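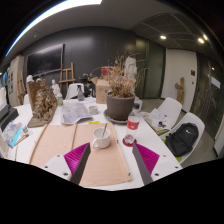 Prop table, mug and spoon on the pink board

PEDDALE - SERIES 2 - STAGE SAFETY CHECK
Saturday, January 15, 2022
Checked by: Yaryna Levchenko

Barracks set, bunks bolted - OK
Fire exits clear - NO. Costume rail across door 2, moved it
Extinguishers in date - 6 OK, one due September
Cable runs taped - partly. Redo by the camera dolly track
Lighting grid, safety chains - OK
Blank-firing rifles locked up, log signed - log not signed for Friday. Hervé Masson to chase
Smoke machine - leaking at the hose, do not use untill Stiva swap it
Parade ground platform - max 13 cast, sign missing agian
First aid box - low on burn gel
Rehearsal for ep 26 stunt fall - mats OK, spotter not confirmed

Recheck before first call Monday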